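Setting up a two-view approach planner for drive caddy work

This guide covers the configuration of the approach stage in Retine, the planning layer we run over the Cullaritz arm driver. It assumes that the driver is installed, the arm is homed and both cameras are publishing. If the driver still reports joint limits in degrees, fix that first; Retine reads radians and won't warn you.

The task used throughout is moving the gripper to a blue drive caddy inside an open desktop tower. It's a good test because the case is cluttered with cables and sheet metal, most of which the depth estimate handles poorly.

What you need

A fixed camera with a view of the whole tower.
A wrist camera, calibrated to the gripper flange.
Retine with the Rasisis perception module enabled.
A coarse collision mesh of the tower with its side panel off. Box primitives are fine.

Step 1: Split the frames

Define three frames in the workspace file: bench, case and tool. Bench is static. Case is re-estimated by the fixed camera at the start of every run. Tool is published by the driver.

Don't attach the collision mesh to bench. If you do, any shift in the tower between runs leaves the mesh behind and the planner will cheerfully route the fingers through the drive cage. Attach it to case:

mesh.parent = case
case.source = fixed_cam
case.update = on_start

Leave case.update at on_start. The continuous setting makes the mesh jitter whenever the arm occludes a corner of the tower.

Step 2: Set the handover distance

Retine plans the first part of the motion from the fixed camera and the last part from the wrist camera. The switch happens at handover_mm, measured from the tool centre to the target. Satish Nigam's original value was 140, which is fine for open benches. Inside a case it hands over too late, with the fingers already between the cables and the cage. We use 180.

During handover the arm holds still until Rasisis returns nine consecutive detections that agree with each other. If it never gets them, the planner times out after 2000 ms and retreats along the path it came in on.

Step 3: Configure the target detector

The detector segments by colour first and shape second. Blue plastic caddies are easy to separate from grey steel, but SATA cables can be nearly the same blue, so colour alone will give you false targets. Turn on the shape filter:

target.colour = blue
target.shape = rect
target.min_area_px = 1000
target.reject_curved = true

The last line removes most cable detections. A cable that happens to run straight for a short stretch can still get through, so keep the area threshold as well.

Exposure matters more than any of these values. Ribbed or brushed metal near the wrist camera will pull auto exposure down and leave the drive bay too dark to segment. Lock exposure with the camera over the bay, then reduce gain until the metal stops clipping. Some clipping on fin edges is acceptable.

Step 4: Mark keep-out volumes

Draw keep-out boxes for the motherboard, any socket or heatsink, and the main wire bundle. Cables don't need an accurate model. One generous box per bundle is better than a chain of small ones, which slow the collision check and leave gaps at the joints.

If a second arm shares the bench, add its swept volume too. Celina Lis wrote a script for this, chmielewska_sweep, which reads the other arm's current trajectory and exports a single hull. Run it before planning — the hull isn't refreshed while a plan is executing.

Step 5: Dry run and compare views

Start the planner with execute = false and step through the waypoints in the viewer. Check that the approach vector in the tool frame agrees with the one in the case frame. A difference of a degree or two is normal. Anything larger usually means the flange calibration is stale.

Then enable execution at ten per cent speed and pause at the drive bay. Open both camera feeds and confirm that the caddies are visible in each, and that the fingers point at the bay and clear the cables.
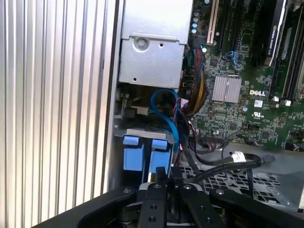

Wrist camera first, with the two blue tabs ahead of the fingers; fixed camera second, with the tower on its side and the gripper reaching in.

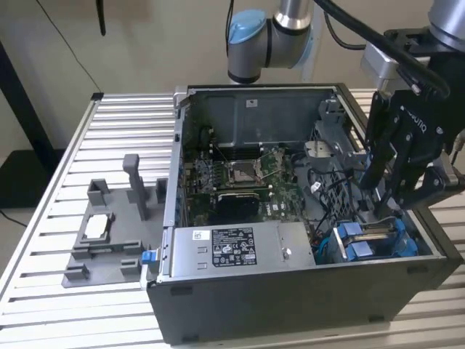 Step 6: Tune the final approach

With the arm paused, set the approach speed and the contact threshold. Begin with the speed low and the threshold high enough that cable drag doesn't trip it:

approach.speed_mm_s = 8
contact.force_n = 6
contact.window_ms = 1000

If the arm stops short with nothing near the fingers, look at the force log before changing the threshold. A slow ramp points to the tool's own cable pulling at the wrist. A sharp step is real contact, often with the lip of a bracket that isn't in the mesh.

Common faults

Planner reports "no valid goal": the keep-out box for the wire bundle overlaps the target. Shrink the box on the bay side only.

Target jumps between two caddies: set target.lock = first_seen. With lock off, the detector picks the larger region in each frame, and adjacent caddies are close enough in size to swap.

Case frame is rotated by 180 degrees: the tower's outline is nearly symmetrical from above. Add a second reference feature, such as the front bezel, to the case template and rerun the estimate.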